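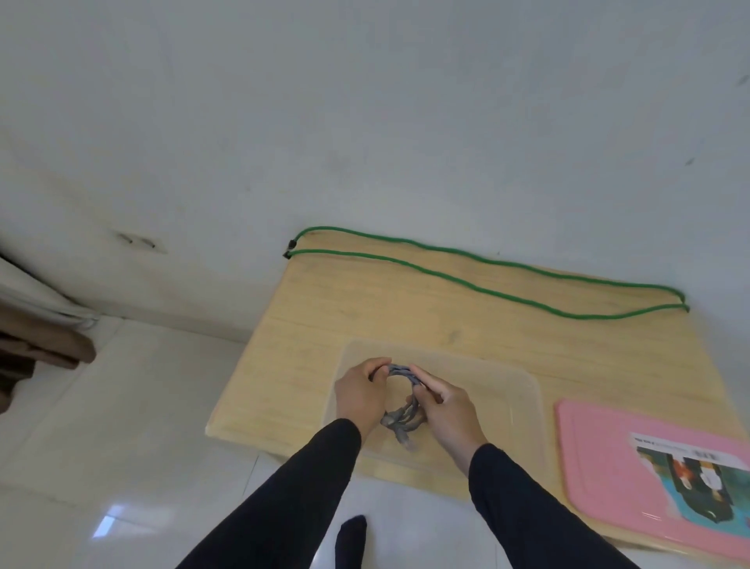

Figure 3. Gathering a gray braided cable into a ring, held over a clear plastic box.

4.2 Coiling as the slow part

When I started the Takbridge interviews I was sure the story would be about boxes. People would tell me what they kept their spare cables in, I would write down the boxes, and we'd have a nice chapter on containers. Of the 27 households I visited, though, most wanted to talk about what their hands do before anything gets near a box - how they wind a cable up, who taught them, and why the other people in the house do it wrong.

The ring in Figure 3 is what I ended up calling a rough coil. The strands overlap, the loops don't all agree on a size, and the end with the connector hangs free. I saw rough coils everywhere (my own desk drawer is full of them, so no judgment). Viktória Mészáros, who read the interview notes alongside me, wanted to sort them into good and bad coils, and we argued about that for most of July. I came down against it. A rough coil goes in the box and comes out of the box, and for a cable that gets used every month that may be all anyone is asking of it.

What people did care about was the loose end. One man had a whole theory, which I wrote down and have still not managed to follow completely, in which the connector must be the last thing in and the first thing out. Others tucked the end through the middle of the loop. In 12 of the households somebody mentioned a cable tie, a rubber band or a bread clip, usually while looking around for one. Very few were in use at the time of my visit!

Material came up more than I expected too. People told me braided cables "remember" less than plastic ones, meaning they lie flatter and don't spring back open once you let go. I can't say whether that's so, and I didn't test it, but it affected what they did. Several people said they just bunch a braided cable up and set it down, while they'll take real trouble over a network cable. Network cables also got the strongest feelings about shape. The favorite was a long oval, the kind you get by winding around your palm and elbow or back and forth between two hands, and people liked it because ovals lie side by side in a shallow container and circles leave gaps at the corners.

I find the oval more interesting than I probably should. With a green network cable wound that way, both plugs can end up together at the bottom of the loop, and then you can check the two ends at once without undoing a single turn. Etelka Pap pointed out that this matters if you own several alike and can't tell them apart by color. Her suggestion was to put matching ovals next to each other and let the odd one out, a gray-and-blue braided one say, mark the side where the other sort begins. The trays that products come packed in do very well for this, being shallow, clear and already in the house.

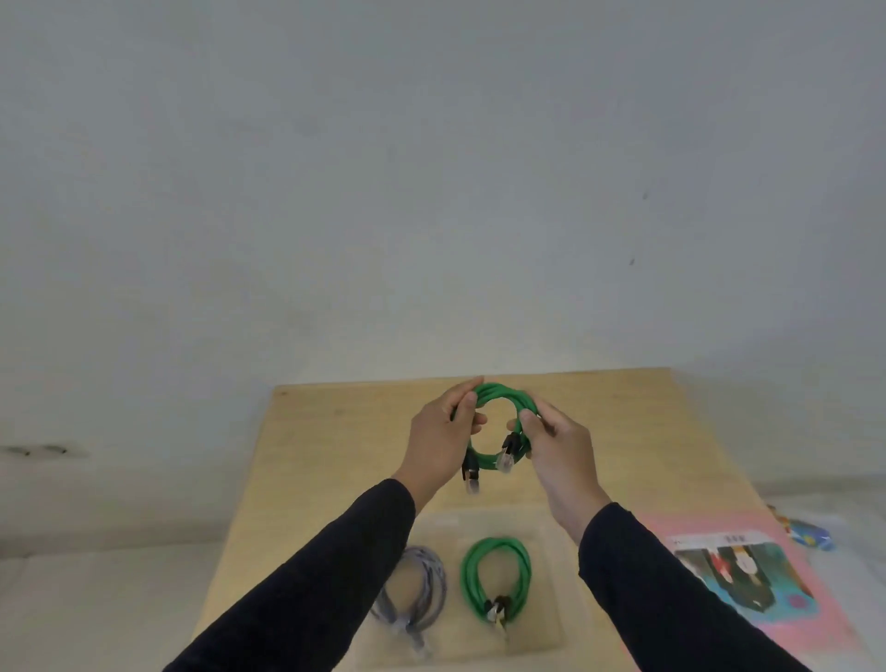

4.3 Keeping the packaging

That brings me to the trays and cards themselves. Nearly all the people I talked to had kept some packaging, and 5 of them had a separate place for it. The clear trays had the longest lives, as drawer dividers mostly. Printed cards were harder to explain. Treasa Carroll told me she keeps hers "in case I need to know what it was," and then couldn't remember ever having looked at one. I heard versions of that answer often enough that I gave it its own code in the notes.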